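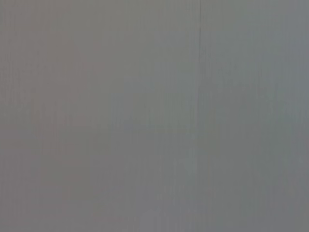 Room inspection at Skevden is meant to happen before the July shutdown and again before the summer one, and this is the second go, done 1 December 2025 on form 2955, which still asks after the fax machine. Pass, fail or "watch" goes beside each item and the comment goes underneath. Watch is for things like the thin dark line in the grey, clear enough at the top, fainter as it goes down and then more or less giving up. I know how it feels. It gets its own item further on.

Room: Grokar (the small one, formerly Roman, and still Roman on the key tag)

Part A. Getting in and out

1. Door opens fully and closes by itself
Pass. Closes by itself with real conviction. Keep fingers clear.

2. Exit path clear
Fail, then pass. A box of brochures had settled in behind the door. I moved it to the corridor, where it is now the corridor's fail.

3. Exit sign lit
Pass. Slight hum. The form has no box for humming.

4. Room name matches evacuation plan
Fail. Plan says Roman, door says Grokar, booking system says Matik, after a third scheme that got as far as the booking system and no further. Please pick one. If the fire warden shouts "Grokar" down the hall, half the floor will take it for a cough.

Part B. Walls and joints

5. Surfaces clean and undamaged
Pass. Plain, grey, matte. The tone drifts a bit from warm to cool across the seam. I have marked it down as charm.

6. Seams and joints
Watch. The narrow line mentioned at the start. It wobbles very slightly and I can't trace it to the bottom. Could be a joint between two pieces, could be a crack, and I am not qualified to say which. Put a pencil tick at the lowest point you can find and check again in July. Do not fill it. The last time something got filled in this building we lost a power point.

7. Fixings within 200 mm of a switch or outlet
Pass. None found.

Part C. Table and what's on it

8. Table steady
Pass. Leaned on it from each side in turn. It took this better than I did.

9. Tabletop clean
Pass. It is white, so it tells on everyone. Wipe with a damp cloth and mild soap, never the scourer.

10. Electrical leads kept off the tabletop edge
Pass on the day. Leads run to the floor box and the lid shuts if you ask nicely.

11. Mugs and drinkware
Pass with comment. Ceramic is fine in here and the dark teal one may stay in service. Stand it well in from the edge. Before it goes back on the shelf, run a finger round the rim for chips and check the handle is firm. Chipped ones are to be wrapped in newspaper and binned — they are not to become pen holders, however promising they look.

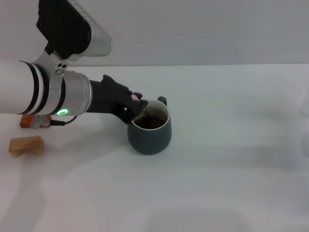 12. Hot drinks
Watch. The kettle lives in the kitchen and people carry full mugs down 10 metres of hallway past a door that closes with conviction (see item 1). Fill to two fingers below the rim.

Part D. Paperwork

13. Previous actions closed out
Fail. The July sheet asked for a new door closer and a single room name. We received 200 laminated copies of the hand-washing poster.

14. Sheet displayed in the room
Pass once I find the tape.

Comments received after the sheet went round

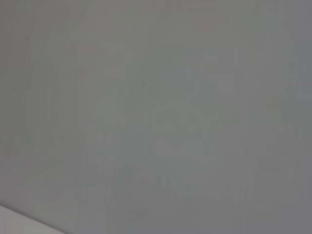 From the upstairs office: could item 6 be checked monthly instead of waiting for July? The line in our own room was a "watch" for two years and then the painters arrived and it was a "what line?", so we never did learn what it was. Also, we have the tape.

Item 6 changed to monthly. Item 14 stands as a pass, pending return of the tape.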